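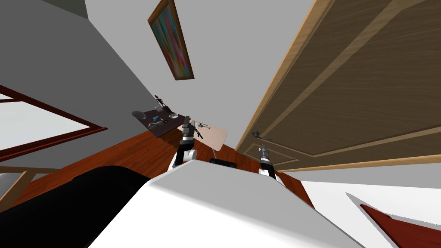
Slide 1 – Famby na sala simulada, os dois braços e a porta

Bom dia! Falo hoje da parte menos glamorosa do Famby: juntar exemplos. Temos 1,851 episódios de portas, gravados em 16 salas, e a Rahel Zürcher reviu comigo os 135 mais esquisitos (pausa, deixar rir).

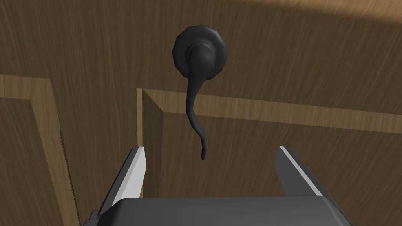

Cada episódio guarda as imagens, as posições das juntas e o comando do operador. O instante que mais me interessa é o da aproximação – dedos bem abertos, o puxador preto ainda acima deles, a ponta curvada para baixo. Quem só grava a partir do contacto perde isto tudo! No Faveck cortávamos o início e depois o modelo não sabia chegar à porta.

Falhanços: ficam, com etiqueta. São 66. Mostrar a tabela e passar às perguntas.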